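Moving the studio, part whatever

July 

Ok quick one because the van goes back at six and I still have to sweep.

So the lease on the Brekke street place is done. Four years. I signed the new one for the upstairs unit at Prerach, smaller, cheaper, better windows, no loading dock, which I will complain about in a minute. Been hauling stuff since early morning and my hands are the color of old cardboard.

What I wanted to write about was the booking thing though. A lot of you emailed after the last post asking how I do it on my own without a front desk and whether it's worth leaving the software. Short answer yes. Long answer, also yes, but it hurt.

I was on Prodine for most of the four years. Fine product when I signed up. Then they moved the reminders to the bigger plan, then the client notes. Then one morning I couldn't export my own list without "upgrading my seat". It's one seat. I'm the seat. My bill had crept up to 200 a month by then and I was using the calendar and pretty much nothing else.

Kazuhiro Ikeda (he does wedding photos, we share a lot of brides) has run his whole business out of a paper diary and a spreadsheet since before I met him. I used to tease him about it. I have stopped teasing him about it.

Getting out took three evenings. The export came as one giant file, 1,183 client records, and I'd say a third were doubles. Same woman under her maiden name, her married name, and her name with a typo. People who booked once for prom and are now presumably accountants. I went through every single one with a bag of pretzels and deleted until my eyes went. Kept everyone who had been in during the last two years, everyone with an allergy note, and anyone I just plain like.

Allergy notes, by the way. If you do this, print those first. Don't trust the import. Mine came through with the notes column shifted down one row and for half an hour I had a latex allergy attached to the wrong Jennifer. Caught it, but yikes.

New setup is a spreadsheet for people, the free calendar on my phone, and a stack of index cards for the day itself. Card goes up on the mirror in the morning. Name, time, what we said last visit, how long I really need as opposed to how long I told them. Deposits by bank transfer, no deposit no slot, and I send the reminder text myself the night before while I'm waiting for the kettle.

No-shows have gone down. I did not expect that. I think people can tell when a text comes from a person, they write back, they ask if they can bring their sister. With the automated ones they just let it sit there.

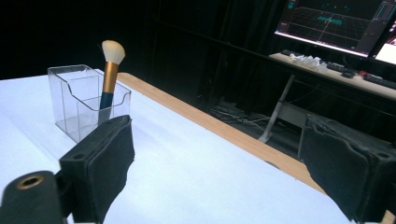
One brush, clear holder, white sheet. 

Back to the move. Things I learned, in no order.

Measure the stairs. I measured the door, very proud of myself, and then the chair wouldn't go round the landing. Kristaps Kalniņš from the frame shop downstairs came out to look, said something in Latvian, took the base off with a wrench and carried it up in two trips. I owe him lunch. Probably several lunches.

Don't put your change of address in only one place. I did the website and forgot the map listing so two people spent twenty minutes outside the old unit while I was upstairs at the new one wondering where they were. My fault entirely, both got a free lash tint.

Insurance wants to know before you move, not after. Ask me how I know. They were nice about it in the end but I had to send pictures of the fire exit and a letter from the landlord, and the landlord is not a fast writer of letters.

Budget more for boring stuff. I had 300 set aside for the move and that went on the van, tape and a second lock. Then another 200 for an electrician to put in an outlet where a normal person would of already had one. The mirror lights were supposed to be the splurge and now they're a next year thing.

The Brametti sofa did not make it. I know some of you loved that sofa. It was ugly and it sagged on the left and about half my clients have cried on it at one point or another, but it was never going up those stairs and I had stopped pretending. Woman from the dance school took it. She sent me a photo with three little kids asleep on it so I feel ok.

No loading dock, as promised, my complaint. You have to park across the street and run over between cars. With boxes. In this heat. The sign says ten minutes and they mean it, there's a guy.

Light is gorgeous up there though. North side, big panes, no orange tint off the brick like the old room had. I've been color matching foundation by the back door for four years like a raccoon and now I can do it from the chair.

Bookings open again next week, same number, same email. If you had a slot at the end of the month and haven't gotten a text from me, please shout, you may be one of the ones I deleted by acident. Parking info to follow once I figure out parking.

Right, broom.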